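Re: [cedbridge-bakers] Rye starter gone flat

On April 6, Hildegard Kuhlmann wrote:
> My rye starter from the Luik swap smells fine but won't climb
> past the halfway line on the jar. Feeding once a day, cold
> kitchen. Do I toss it or keep going? Also, does anyone still
> have the times for the seeded loaf?

Don't toss it, Hildegard! Mine sulked the same way all winter and the only thing I changed was feeding it twice a day and moving it on top of the fridge. Give it 5 days before you decide anything. I'd also go thicker with the mix, like wet cement, and use warm water (not hot, I killed one that way and I'm still sore about it).

The flour might matter too. I had a bag of the Astlow dark rye that sat in my pantry way too long and the starter perked right up when I opened a new one.

Seeded loaf, from my splattery card: soak the seeds overnight, shape it, let it rise until it's just over the top of the pan, then bake hot for 17 minutes and turn it down for the rest. I pull it when the bottom sounds hollow. Archie Moffat swears by leaving it wrapped in a towel until the next day and he's probably right, but I never make it past supper.

White arm, gray hand, big warehouse:

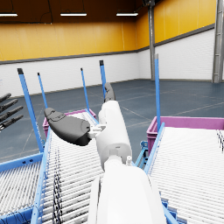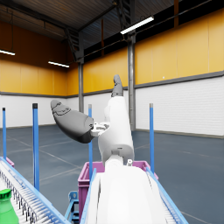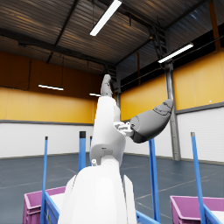 Oh, and the bulk order. I'm down for 8 bags of the Jilelik whole rye, but I could give up a couple if we're short. Can whoever has the list check whether I asked for coarse or fine? I want coarse. If it says fine I wrote it down wrong.

Hildegard, if yours really does quit on you, come by any evening after six and I'll give you a scoop of mine. Bring a jar with a loose lid, the tight ones make me nervous.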